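Part-time Stockroom and Repair Assistant – Unari Costume Library, Zamusdale

Unari is looking for a patient, practical person to join us in the stockroom three days a week. We lend costumes to schools, amateur drama groups, small film crews and anyone else who needs to look like a Victorian postman by Friday, and we have been doing it long enough that our shelves are very full and our repair basket is fuller. If you like old clothes, don't mind a ladder, and can sew a button on so that it stays on through a dance number, we would love to hear from you.

The library holds over 300 complete outfits, plus hats, shoes, belts, gloves and a great many things that don't fit into any of those groups. Everything that goes out has to come back, be checked, be cleaned and be put away where the next person can find it. That is the heart of the job, and it is a nicer way to spend a day than it may sound – you get to know the pieces, and you start to recognize a school play by the state of its hems.

Your week would be split between the packing table and the sewing room. Mondays tend to be returns. After that it's mending, labeling and getting the next orders ready, with a fair amount of answering the phone and talking nervous parents through the sizing chart. We also photograph small items for our online catalog, which is called Illum, and you would help keep those entries up to date.

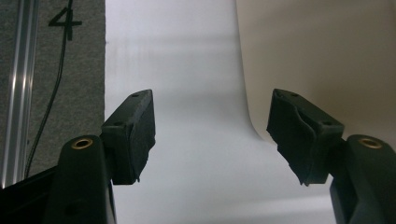
Black gripper fingers and a white paper backdrop.

You don't need a degree or a background in theater. We would like you to be comfortable with hand sewing and willing to learn the machines, able to lift a packed costume trunk with a second person, and friendly with people who are in a hurry. Some knowledge of fabric care is a help, but we can teach that. Spreadsheets come into it a little, and so does dust, so please bear that in mind if you have allergies.

Hours: 18 per week, usually 9:30 to 4, with one late evening in the busy season. March is our busiest month, and we ask everyone to keep holidays clear of it if they possibly can.

Pay: $200 a day, paid every two weeks, with paid vacation and free borrowing for you and your household (yes, including Halloween).

Where: 113 Raju Street, Zamusdale. The number 11 bus stops outside, and there is a bike rack in the yard.

To apply, please write us a letter of a page or so telling us what you have made, mended or looked after, and why this work appeals to you. Add a list of past jobs, paid or unpaid, and the name of someone we can call. Drop it at the front counter or mail it to the address above, to reach us by 2023-07-30. We read every letter and will reply to all of them, though it may take us a couple of weeks. Interviews will be held in the sewing room, with tea.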